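Rebuilding a castle MOC from a bag of mixed bricks, where do I start?

Posted by Punia in Building Help
January 19, 2025

Hi all! I've been out of the hobby since I was a teenager and I just got back in because my sister cleared out her attic and handed me a huge bag of bricks — all of it jumbled together, three or four of my old castle sets plus a lot of city stuff that was hers. I'd like to build my own castle out of it, something with a gatehouse and a courtyard, and maybe enter it in the fan display our local club puts on in June.

My trouble is that I keep starting and stopping. I build one wall, run out of gray, take it apart, try it with tan mixed in, hate it, take it apart again. I've also never planned anything bigger than a single baseplate. Do you all draw it first? Use software? Buy the parts up front? I have 65 dollars I'm willing to spend on extra pieces and I'd like that to go on the right things. Also, some of the old gray doesn't match the new gray at all and it's driving me a little crazy.

Thanks in advance, and sorry if this gets asked every week.

Rocío Ojeda

Welcome back! I did the exact same thing a few years ago, so I have opinions.

First, sort before you build anything else. I know, it's boring, and you want to be building. But sort by part and leave color for later. A pile of gray pieces is hopeless to dig through because everything blends together, while a pile of 1x4 bricks in every color takes two seconds to search. I use cheap drawers for the small stuff and zip bags for plates and slopes. Put on a podcast and get through a little each night.

Then build the gatehouse and only the gatehouse. It's the part people look at, and it'll tell you how thick your walls should be and how much gray you go through. Mine ended up eating close to all the 2x4s I had, and I was so glad I found that out before I'd laid out the other three sides! Fill the insides of the walls with the ugly colors, red and yellow and whatever else came from your sister. They'll never be seen and you'll save a ton of gray.

On the two grays, I'd go ahead and mix them. Old castles are patchy. Put the older color low down near the ground and sprinkle a few pieces higher up so it looks like repairs, and toss in some tan or dark green where the rain would run. The only place I'd keep to one shade is the towers, where the eye picks up stripes.

For your 65 dollars, skip the bulk gray and look for the detail parts you can't fake — arches, the masonry-pattern bricks, hinge plates for the gate, a few small slopes. I ordered 500 little 1x1 and 1x2 plates once thinking I'd use them all for texture and I still have most of them in a jar.

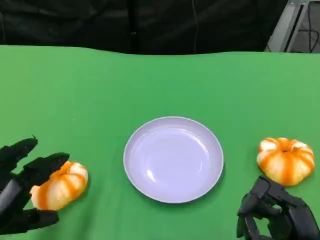

And ask your club early what size the tables are and whether they want everything on standard baseplates. Ours lines the castles up so the walls connect, and I had to rebuild one whole side the night before because my road was 3 studs off. You don't want to be doing that at midnight.

Gorkis

Use the free design software. You can build the entire thing on screen, get a parts list, compare it to what you own, done. Drawing on paper is a waste of time for castles imo.

Hendricks

I'd go a little easier on the software than Gorkis. It's great for checking whether an idea holds together, but it'll let you build things that fall apart when you pick them up, and you'd have to count that whole bag first to know what you have. I only use it for the fiddly bits like angled walls.

What helped me was building in sections that lift off. My castle is 9 modules held together with a few pins, and I can work on one in front of the TV and leave the rest on the shelf. It travels way better too. The first year I carried mine to the show in one piece and lost a tower in the parking lot.

Make the courtyard a bit bigger than you think you need, by the way. Once you put in a well, a cart and a couple of horses there's no room left for the knights. Post some progress when you get the gate done, I'd love to see how the patchy gray comes out!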